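The Breakfast Counter, Measured

A slice of bread is a poor structural material. It is mostly air, it loses moisture from every cut face, and its crust and crumb shrink at different rates. Despina Triantafyllou, who teaches bread storage and slicing at the Bakalis school in Irthorpe, spends the first hour of her Monday class on these facts before anyone picks up a knife.

Her subject is the short trip from loaf to plate. Most home cooks treat it as one step. Triantafyllou splits it into cutting, resting, toasting and holding, and assigns each a surface.

The resting surface gets the most attention. A glazed plate traps steam under a hot slice, and the bottom crumb turns soft within minutes. Bare wood takes up a little of that moisture. A wire rack does better still, but crumbs fall through it and the slice cannot be buttered there without tearing. Triantafyllou settles on wood for anything that will be eaten right away.

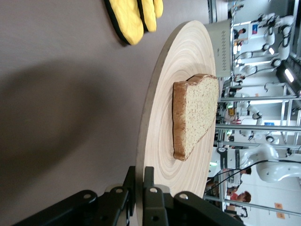
Speckled bread on a round board of pale wood, with a yellow oven mitt at the edge of the table.

Round boards have one practical drawback. Cut across the trunk, they show growth rings on the face, and end grain drinks water faster than the long grain of an ordinary plank. Left in a sink, such a board can split from the rim inward. Triantafyllou wipes hers with a damp cloth, stands it on edge and oils it when the surface looks chalky.

Seeded loaves need a further adjustment. Seeds on the cut face brown ahead of the crumb and turn bitter if the setting is chosen by color alone. She starts one mark lower than for plain white and runs a second short cycle if needed.

Angeliki Mitsotakis-Vlachou, who edits the school's course notes, has logged 3,285 slices over two years of classes. Of these, 2,848 were rated acceptable by the students who ate them. The most common complaint among the rest was uneven thickness. A wedge-shaped slice scorches at the thin end while the thick end stays pale, and no dial setting corrects it.

The remedy is a long serrated knife, a light grip and a loaf that has cooled completely. Warm crumb compresses under the blade and springs back crooked. The notes recommend cutting from the side crust when the top is domed, then turning the loaf upright for storage, cut face down on the board.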